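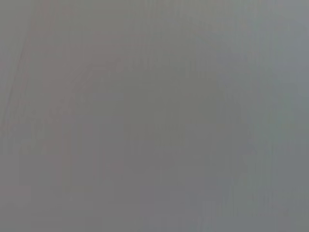 Hi all

Sorry for the slow answer, only just sat down and it's nearly 11pm. Replying to Jitendra about the starter and the rye loaf but some of this is for everyone who has been asking.

> On the April bake, Jitendra Solanki wrote:
>
> I followed the Hollik loaf to the letter, 253 g of rye in the first stage, left it overnight on the side. By morning it had risen and gone flat again and smelled like nail varnish. Baked it anyway. Gummy line along the bottom, top crust came away from the crumb. Is it the flour? I changed from Ochoa to Jusenero because the shop was out. Or is the starter on its way out? It's 2 years old and I'd be sad to bin it.
>
> Also does anybody still do the long soak for the seeds or is that just Crisóforo?

Right. Don't bin it. Nail varnish smell is a hungry starter, that's all. Two or three feeds and it'll come back. Mine went the same way over Christmas when I forgot it behind the pickles.

The flour might be part of it. Jusenero is ground finer than the Ochoa, at least the bags I've had, and it goes faster. Same with Disau wholemeal. So if you left it the full 12 hours in a warm kitchen it was well past it by the time you got up. The recipe was written in a cold house, Crisóforo will tell you – he had ice on the inside of the window that winter.

What I'd do, in order:

- Feed it tonight and again tomorrow morning, small amounts. Throw away most of the old stuff each time, don't be sentimental. A spoonful is plenty to carry on with.

- Use cooler water for the first stage. Straight from the tap is fine at this time of year. I know the sheet says lukewarm, ignore that, I keep meaning to change it.

- Go by the look of it and not the clock. Top domed with a few holes = ready. Sunk in the middle = too late, use it to feed the next one.

- Mix in something bigger than you think. Rye sticks to everything and you want room to get a wet hand right round teh sides. A deep steel bowl is what I use now, washes up easier than the old crock and a small plastic cup sits next to it.

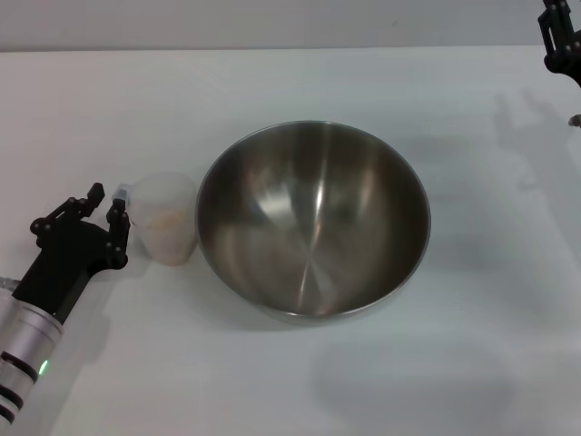 - Salt goes in at the second stage, never the first. I've done it wrong twice and both times ended up with a brick.

- Into the tin and smooth the top with wet fingers. Leave it until you see pinholes. Might be an hour, might be more.

- Oven as hot as it goes for the first 5 minutes then turn it right down. The crust coming away is nearly always too hot for too long at the begining.

- Leave it a full day before cutting. Yes a full day. Half the gummy loaves on this list are only loaves cut at teatime by hungry people, me included.

Seeds – no it isn't just Crisóforo, I soak mine as well. Boiling water, just enough to cover, lid on, leave till cold. Sunflower and linseed mostly. Pumpkin I don't bother with. If you skip it they pull water out of the dough and you get a dry crumbly slice by day three. Count the soaking water as part of the total though or you'll have soup.

Two other bits while I'm here. Someone asked about freezing, I slice first and put paper between. Toasts fine from frozen. And whoever has my long tin with the dent in the side, I'd like it back before the next swap please, no questions.

Crisóforo, can you send round your version of the Hollik with the treacle? I had it on a bit of card and the card's gone. I've a feeling it had less water as well but might be mixing it up with the malt one.

Jitendra, write back when you've done the two feeds and say how it smells. If it's gone sort of apple-ish you're fine to bake.

Off to bed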